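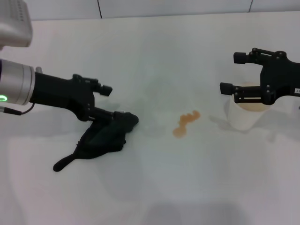
4.2 Recording a wipe-up episode

Before you start, check that both arms are at their start pose and that the Zuno recorder shows at least 4000 MB free.

1. Set the paper cup near the right gripper and the cloth within reach of the left.
2. Pour a small amount of tea onto the table between the two arms. Change the shape and position of the spill for each episode.
3. Press Record and wait 2 seconds.
4. Close the left gripper on the cloth and move it to the spill. Keep the right arm still unless the cup has to be moved.
5. Wipe until the surface is clean, lift the cloth clear and press Stop.
6. Mark the episode Keep or Discard. Keep slow episodes. Discard any in which the cup tips over.

Note: A cloth that slips and is picked up again is a valid episode. Do not trim it.

Caution: Do not let liquid reach the wrist joints or cables. If it does, press the red stop button, switch off the arms and see error 517 in Section 7.

Replace the cloth after every 77 episodes.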